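# Re-zeroing the gripper on the Flitska cell

I put this off for ages the first time, so if you're staring at a gripper that closes a bit crooked, relax – it's a 15 minute job once you've done it a couple of times. I do ours every 3,000 cycles, or whenever somebody bumps the arm.

You'll need a 2 mm hex key, a clean rag, and something round to grab.

**1. Park the arm.** Send it to the service pose and hit pause on the pendant. Don't skip the pause! Otis Ruiz-Ortega did and got his knuckles tapped.

**2. Check the screws.** Wipe the linkages down on both fingers, then put the key in each screw and see if it moves. You want snug, nothing heroic. If one turns freely, take it out, put a drop of thread locker on it and run it back in.

**3. Zero the fingers.** Close them with no part between them, wait for the motor to stop humming, and press Set Zero. Now open to 54 on the jaw slider. If one tip travels farther than the other, a linkage is binding, so go back to step 2.

**4. Set up a test pick.** I like a roll of packing tape laid flat in the red tray. It's round, it's cheap, and it slides toward whichever side gets hit last, so a lopsided grip shows up right away. Bring the arm down slowly with the jaws open and stop before either tip touches the roll.
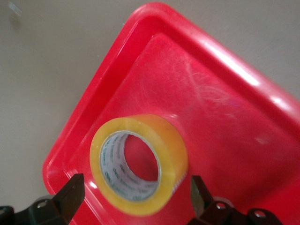
Jog sideways in tiny steps until the gap looks even left and right, then save that spot as your test pose. Close at the slowest speed and watch the roll. If it gets shoved over before the second finger arrives, nudge the wrist offset toward the finger that touched first and try again.

**5. Lift and repeat.** Go up a hand's width, hold, come back down, let go. I run this five times. Glossy tape can be slippery, so if it creeps in the grip, clean the tips before you touch the force setting (Joon-young Chae taught me that one, after I'd cranked ours way too high).

**6. Write it down.** New offset, cycle count, your initials. Our last entry is 10th July, and the offset hadn't budged from the one in June.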